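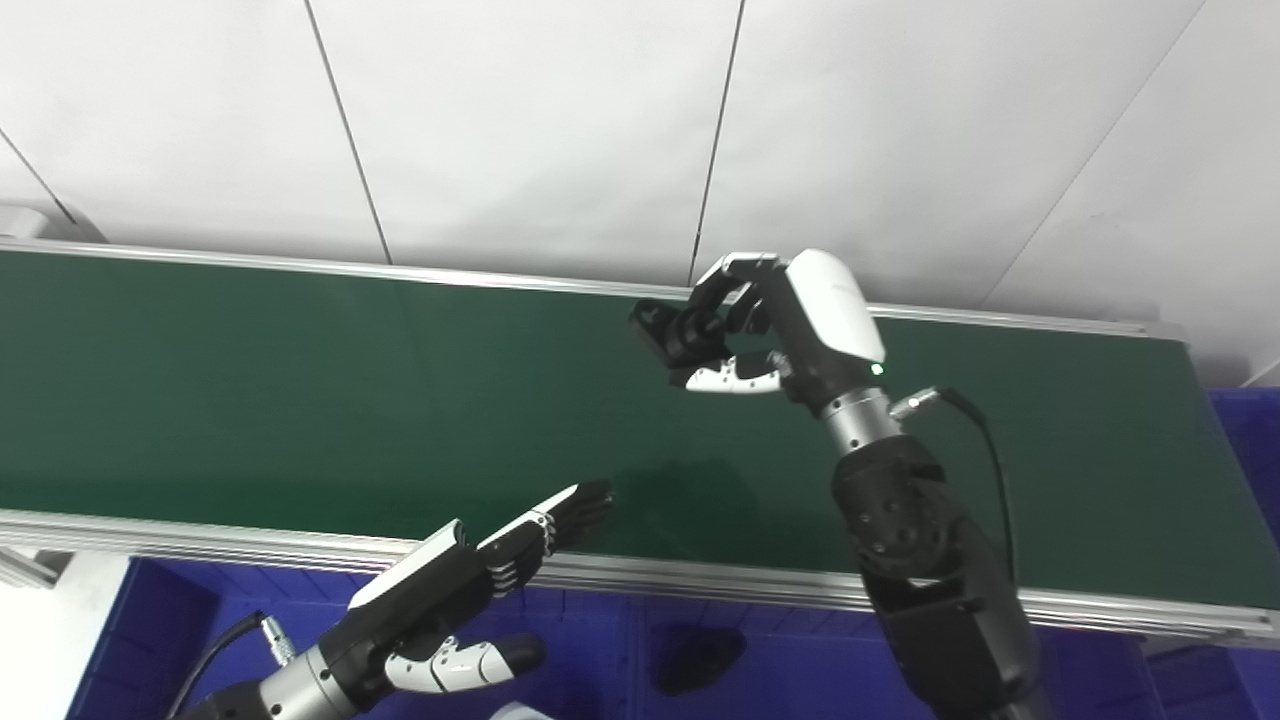
4.3 Setting the Belt Tension

Applies to Zimus flat-belt conveyors with serial number 2887 and up.

CAUTION: Switch off and lock out the drive before loosening any bolt.

1. Mark the belt with two chalk lines 800 mm apart, measured along one edge.
2. Loosen both take-up bolts by one full turn.
3. Tighten the bolts in quarter turns, left and right in equal amounts, until the marks have moved 2 mm farther apart.
4. Torque the lock nuts to 9 N·m.

Note: A new belt relaxes during its first week. Repeat steps 1 to 4 after that - the second adjustment is normally smaller.

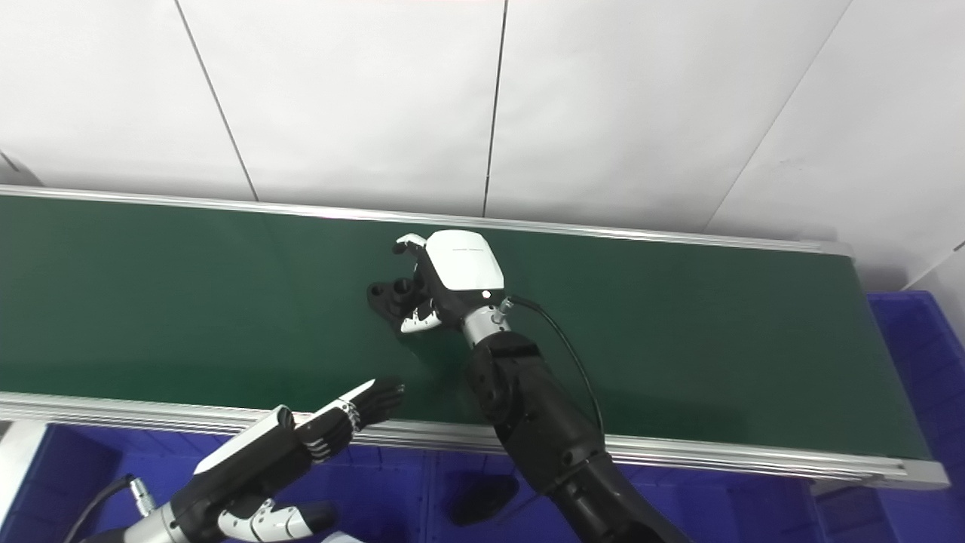 According to the service desk at Ellwood, most tracking complaints come from belts that were tensioned on one side only, and the bolts should be evened up before the tracking is touched.

4.4 Tracking

1. Remove the lockout and run the belt empty at its lowest speed.
2. Watch the belt edge at the tail roller for nearly 9 minutes.
3. If the belt drifts, stop the drive, lock it out, and tighten the bolt on the side it drifts toward by one-eighth turn.
4. Run the belt again and recheck. 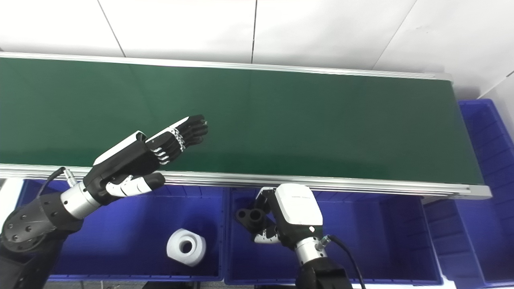

One installer at Vurnside asks that the final bolt positions be written in the service log, as the July revision of this guide left that step out.

5. Record the bolt positions and the belt speed.

Hovia Technical Publications - Contact - Back to top
0 comments - 2 shares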